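Warum ich bei Branda nach dem zweiten Kapitel noch einmal von vorne angefangen habe

Juni 2023

Ich habe lange kein Spiel mehr zweimal begonnen. Früher, als ich noch in Umeå wohnte und die Winterabende sehr lang waren, machte ich das oft, aber jetzt habe ich meistens nur eine Stunde nach der Arbeit, und dann will man vorwärts kommen. Bei Branda war es anders. Nach dem zweiten Kapitel habe ich meinen Spielstand liegen gelassen und einen neuen angelegt, und ich möchte versuchen zu erklären, wie es dazu kam.

Für alle, die das Spiel nicht kennen: Man ist Kartografin in einem Tal, das Ullside heisst, und man soll eine alte Karte korrigieren. Das ist der ganze Auftrag. Man geht herum, vergleicht, was auf dem Papier steht, mit dem, was da ist, und trägt die Unterschiede mit einem Stift ein. Das Spiel prüft nicht sofort, ob man recht hat. Diesen Punkt habe ich am Anfang völlig unterschätzt. Ich habe Wege eingezeichnet, die ich nur aus der Ferne gesehen hatte, und eine Brücke, von der ich sicher war, dass sie irgendwo sein muss.

Im zweiten Kapitel kommt dann der Händler Carrasco und kauft eine Kopie der Karte. Er geht damit los. Und er nimmt genau die Wege, die ich gezeichnet habe, auch die falschen. Ich stand auf dem Hügel und sah, wie er vor dem Fluss stehen blieb, an der Stelle mit meiner Brücke. Er hat nicht geschimpft. Er hat sich nur hingesetzt und auf die Karte geschaut. Ich fand das viel schlimmer, als wenn ein Text «Auftrag gescheitert» erschienen wäre.

Also neuer Spielstand. Diesmal bin ich jeden Weg wirklich gegangen. Für den ersten Durchgang durch Ullside hatte ich 2 Stunden gebraucht, für den neuen waren es sechs. Man merkt dabei, wie genau die Entwickler von Tumov gearbeitet haben: Die Zäune sind auf der Wetterseite dunkler, die Wegsteine haben Nummern, und wenn man sie der Reihe nach abgeht, fehlt die 17. Ich habe sie bis jetzt nicht gefunden. In den Foren gibt es eine Theorie, dass sie im Mauerwerk der Mühle steckt, aber ich habe dort alle Wände abgesucht, sogar mit der Lampe, und nichts gesehen.
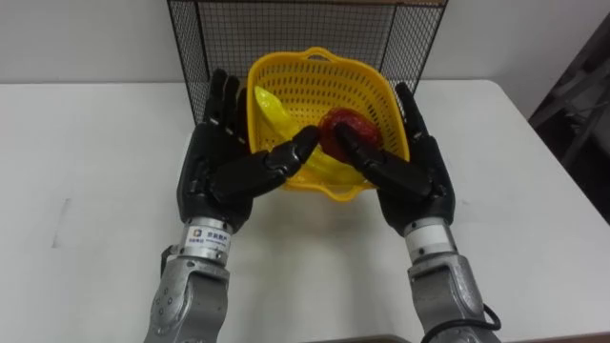
Märta Åberg schrieb mir, ich sei mit dem Händler viel zu streng mit mir selbst gewesen, denn man könne ihm im dritten Kapitel eine verbesserte Karte nachbringen, und er nehme sie sogar mit einem kleinen Scherz an. Ein Neustart sei also gar nicht nötig, und die Szene mit der zweiten Karte sei für sie die schönste im ganzen Spiel. Wer alles richtig einzeichne, bekomme sie nie zu sehen.

Das hat mich ein bisschen geärgert, ich gebe es zu. Ich habe also mit viel Mühe eine gute Szene vermieden. Aber ich verstehe jetzt besser, wie das Spiel gebaut ist. Fehler werden nicht bestraft, sie führen einfach in eine andere Richtung, und es gibt offenbar auch bei der Müllerin und beim Fährmann solche Abzweigungen. Vielleicht nehme ich den alten Spielstand doch wieder auf, er ist ja noch da.

Zur Technik kann ich nur wenig sagen. Auf meinem Rechner, der nicht mehr jung ist, läuft Branda ohne grosse Probleme. Nur wenn es regnet und man gleichzeitig die Karte öffnet, wird das Bild kurz langsam. Die deutsche Übersetzung ist gut, soweit ich das beurteilen kann. Einmal steht «Furt» auf dem Schild und «Übergang» im Tagebuch, und das hat mich eine halbe Stunde gekostet, weil ich zwei verschiedene Orte suchte. Wer mit dem Controller spielt, sollte die Empfindlichkeit des Stifts auf etwa 40 stellen. Mit der Voreinstellung sind meine Linien immer über das Ziel hinaus gerutscht, und Radieren kostet im Spiel Zeit.

Die Musik habe ich nach einiger Zeit ausgeschaltet. Sie ist nicht schlecht, nur hört man dann den Wind und die Schafe besser, und bei den Schafen lohnt sich das, sie verraten oft, wo hinter dem Nebel ein Durchgang ist.

Im August soll eine Erweiterung kommen, mit der Küste hinter Ullside und einem Boot. Ich hoffe sehr, dass man auch Wassertiefen einzeichnen muss. Bis dahin suche ich weiter nach dem fehlenden Stein. Wenn jemand ihn hat, bitte schreibt mir nur, auf welcher Seite des Flusses er liegt, mehr will ich nicht wissen.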